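### 4.2 Sizing the manipulation cell

The equipment budget was fixed before the task list was complete, so the cell had to be specified from the work. Aquino and Belkadi drew up the task list for the Tidwood records office, where lever-arch binders account for most of the handling steps. A binder is awkward to plan for. Its mass depends on how full it is, its covers can open under load, and the useful grasp changes with its orientation. A single-arm cell with a parallel gripper was quoted first and was 12 percent under the ceiling. It was rejected at the planning stage on the basis of the manual handling record, in which the worker used both hands for reorientation.

Figure 3 gives three configurations from that record. They are not arranged in order of execution. 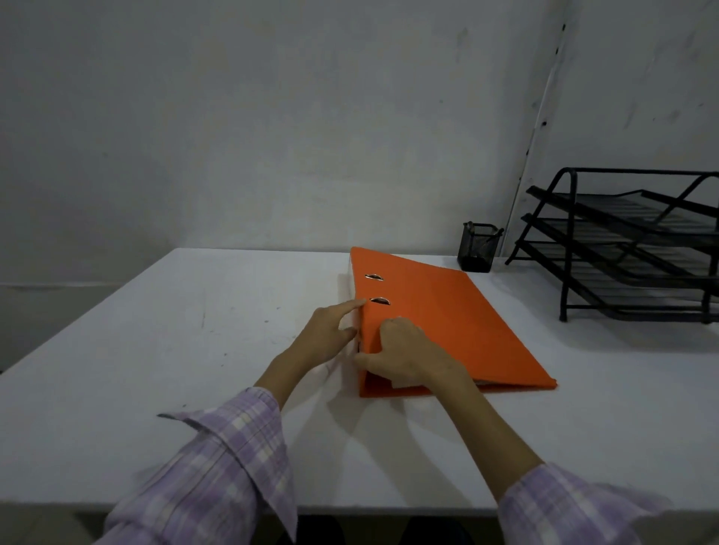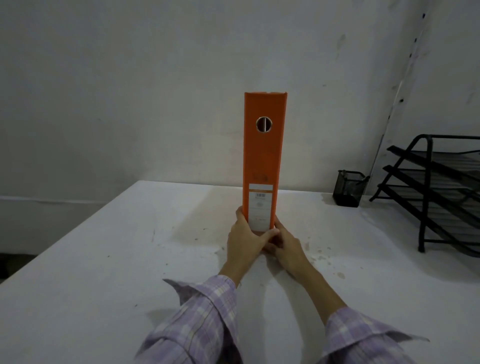
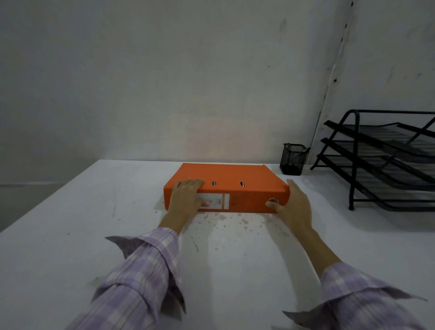

**Figure 3.** Two-handed manual handling of an orange lever-arch binder on a white table. Top: binder flat, lying diagonally. Middle: binder upright, spine forward, held near its base. Bottom: binder flat, spine toward the viewer, one hand toward each end.

Three purchasing requirements were derived from these configurations. First, the cell needs two arms with overlapping workspaces. The hands nearly meet in the upright case (Figure 3, middle), and the arm bases must be spaced so that both wrists can reach the same point without a collision stop. Second, the grippers must hold a cover board as well as the full thickness of a closed binder. We set the minimum stroke at 87 mm and excluded models that reach this width only with custom fingers. Third, the work surface must be kept clear of fixed clamps, because the binder is laid flat in more than one direction.

Desk accessories were treated as obstacles. The pen holder and the letter tray at the right of the table were entered in the layout model as fixed volumes, which reduced the usable reach of the right arm. Moving them would have allowed a shorter and cheaper arm, but Koster's site survey at Namden advised against a plan that depends on a tidied desk.

The revised bill of materials has 45 line items. Spare finger pads are budgeted per arm for 12 months of operation, and integration labor is set at 243 hours. Force sensing at the wrist is listed as an option and is priced separately in Section 4.3, together with the service contract.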